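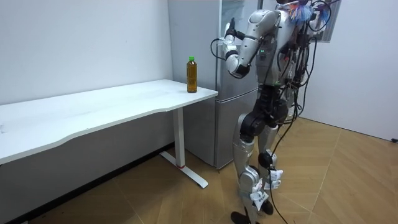
Jekomora 200 desk, one year in: the long review

I've had the Jekomora 200 since last January, which I think is long enough to have opinions, and Heather McPhee has been asking me for them every time she comes by (she's shopping for a desk and has narrowed it down to this one and something from Zondordale). So, Heather, this one's for you, and for anybody else who ended up here by searching for the name.

What I bought

The plain white one, 200 cm long. White top, white legs, white feet. It also comes in a birch color that I liked a lot in the store and then chickened out of, as I already have light parquet and I was worried about two kinds of wood fighting each other. I still think about the birch. The white looks good against the floor though, and it goes well enough with the silver fridge, which I didn't plan at all – the fridge was there first and the desk had to live next to it or go in the hallway.

Putting it together

Not bad! The instructions are all drawings, and the drawings are decent except for step six, where the left and right legs look exactly the same and are not. I put one on backwards and had to take it off again. Joon-young Choo has the same desk and did the exact same thing, so I'm blaming the drawing. You need a second person for turning it over. I tried it alone, leaning the top against the wall, and that was a dumb idea and I have a mark on the wall to show for it.

It comes with one hex key. Use your own if you have one with a proper handle. There are 20 screws and your wrist will know about every one of them.

The top

This is the reason to buy it. It's long and flat and there's nothing in the way, no raised shelf at the back, no hole with a plastic cap that you lose in the first week. The front edge has a gentle curve to it, and I figured that was just for looks, but after a whole afternoon of typing my forearms are a lot happier than they were on my old Bozsik table with its square corners (that thing left lines on me).

The white does show everything. Coffee rings wipe off with a damp cloth if you get to them the same day. Pencil comes off with an eraser. A red marker that I left uncapped did not come off with anything, and it now lives under the lamp. I've had a hot mug on there plenty of times with no damage, but I use a mat for the teapot.

The legs and feet

The legs go straight down and end in T-shaped feet that lie flat on the floor, and I have mixed feelings about those. Good part: the desk is steady. I lean on it, I shove it, and the monitor barely moves. Also a broom goes around them pretty easily. Bad part: I stub my toe. Less than I used to, but still! If you walk around in socks a lot, think about which end of the desk you'll be walking past.

They're also white, and a white foot at floor level picks up scuffs from shoes. I go over them with one of those melamine sponges every few weeks and they come back fine.

One more thing for people with parquet. The pads that came stuck on the underside were thin, and one had slid halfway off by summer. I bought thicker felt ones from Plarkuvent and stuck those on. No scratches so far, but check yours.

Size, and a word about fridges

Measure. Then measure again with the fridge door open. I did the first and skipped the second, and my first layout had the end of the desk right where the lower door wanted to swing. Moving it over a bit fixed it, but if your room is narrower than mine you might be stuck. The shorter version would've been the sensible choice and I'm still glad I didn't get it.

The hum of the fridge doesn't bother me while I work. Having snacks that close to my chair bothers me quite a bit.

What I don't love

No cable tray. At this price there should be one, or at least a couple of clips in the box. I ended up paying 40 extra for the Jekomora tray, and it fits well, and I'm still grumpy that it wasn't included. There's no drawer either, so pens and tape and all the rest just sit out on top.

Customer service was slow. I was short one bolt cover and it took three emails, then they sent me two.

Would I buy it again?

Yes, and I'd probably get the birch this time. Four stars out of five, one off for the tray. Heather, come over and sit at it for an hour before you decide, and wear shoes.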